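Keeping Kids' Notes, Drawings and Letters Without Losing the Kitchen

Children write things down that they would never say out loud. They apologize to the dog, list the family members in order of how nice they have been, and leave demands under the bathroom door. Most of it ends up in the recycling. The pieces that don't end up there usually go in a drawer, where they curl, fade and stick together.

These tips cover sorting, cleaning, flattening and storing them. Nothing needed is expensive, and most of it is in the house already.

Sort first

Get everything out of the drawers and off the fridge before you buy any boxes. When I did ours in May there were 185 pieces of paper from 2 children, and a good third of them were printed coloring sheets with a few lines of crayon. Those went first.

Keep anything with the child's own words on it. Keep drawings where you can tell who is who. Let go of worksheets, duplicates and anything with food on it that has gone hard. If the child is old enough to have a view, ask, but ask about a small stack at a time. My neighbor Elin Phillips asked her son about the whole pile at once and he wanted every sheet.

Write the name and age on the back in soft pencil. Ballpoint pushes through thin paper and felt tip bleeds. A 2B pencil is fine. If you remember what the note was about, add that too – "wrote this after the haircut" will mean a lot more in ten years than the date will. 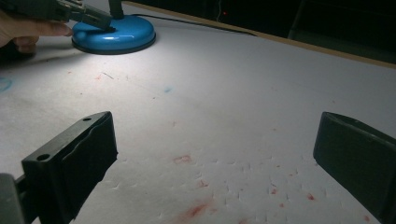 Flattening is the slow part, and it goes better if you do it in one session on one surface. Clear a wide tabletop and get plenty of light onto it, as bright as the one in the photo, so that pencil lines and small tears show up before you put any weight on them. Lay the note face up on clean white paper, put a second sheet over it and set heavy books on top. Leave it two days. For paper that has been rolled up, allow a week.

Don't iron crayon. It melts into whatever is on top of it, and then you have a stained pillowcase and half a drawing. Pencil and ballpoint will take a cool iron with no steam and a cotton cloth between, but books are safer.

Sticky notes

The glue on a sticky note picks up dust and then stops holding, or it holds onto the next sheet and pulls the surface off. Stick each one to a plain index card while it still has some grip. If the glue has gone, use photo corners. Regular clear tape turns yellow and brittle, and you can't get it off later without taking the writing with it.

If tape is already on there, leave it unless it is lifting by itself. Trim the loose ends with small scissors and stop at that.

Glitter, pasta and cotton balls

Shake glitter pieces outdoors over newspaper. Whatever is still on after a good shake will mostly stay on. Pasta and dried beans attract pantry moths, so photograph those pieces and don't store them. Cotton balls are harmless but thick, and they leave dents in everything above and below. Put them on the top of the box.

Take pictures of the fragile ones

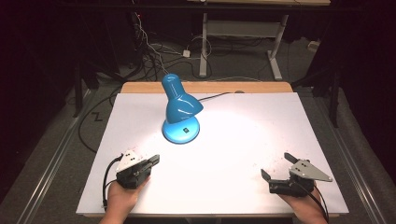 Notes in washable marker fade fastest, and a photo is the only sure way to keep them readable. Take it by a window in the morning if you can. If you can't, a desk lamp with the shade tipped down and over to one side, like the blue one here, will do, as long as you watch where the bright patch falls. Paper that is half in the pool of light and half out of it will come out washed out on one side and gray on the other. Move the lamp back until the light is even across the sheet, and hold the phone flat above it so your own shadow stays off.

Take the back as well if you wrote on it. Name the files by child and age – "Maya 6 sorry letter" is easy to search for later. Leave "cute" out of the file name, as you will end up with dozens of them.

Boxes

Shallow boxes with lids work better than deep ones. Look for acid-free on the label. One box per child is enough if you go through it every summer. Store it in a closet on an inside wall. Attics get too hot and basements too damp, and under the bed is where the vacuum hits it.

Put the heaviest sheets at the bottom and the notes in envelopes near the top. Newsprint should go in its own folder, as it yellows whatever it touches.

Displaying a few

A frame with a hinged front lets you swap pieces without taking it off the wall. Keep it out of direct sun. A string with clothespins is cheaper and holds more, but the pins mark the paper, so use it for new work and not for the ones you mean to save.

Ask before hanging up a note that was meant as an insult. The person it was written about may not find it as funny as you do.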